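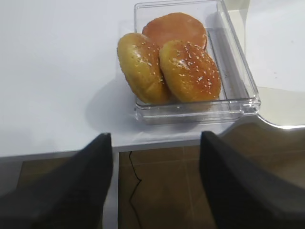

Grekmont Sermon Transcripts – data card

Transcripts of political talk on religious radio and web shows, collected for research on how hosts and guests speak about elections and public officials.

Contents
The set holds 478 transcripts from 106 shows, one text file per episode. An index file gives the show, the month of broadcast and the length in minutes.

Labels
Each passage has one of 4 labels: prediction, endorsement, call to action, other. Passages were labeled by 2 readers working separately. Where they disagreed, both labels are kept – see the column "second".
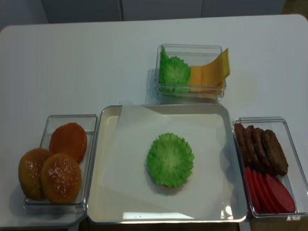
Callers' names have been replaced with initials. Hosts and invited guests are named as they were on air. Music and ads were dropped before transcription.

Known problems
Crosstalk is often garbled. Shows that went off the air before April are thinly covered. Scripture quotations are not marked, so word counts for some hosts run high.

Terms
Free for research and teaching. Do not use it to build profiles of individual callers.

Contact
Mwangi Were (labels), Gun-woo Shin (files and index), Jirnier 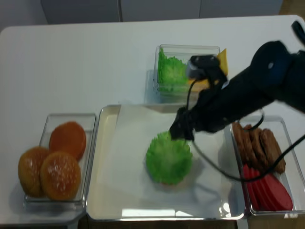
A lettuce-like piece on the lined tray, buns at left.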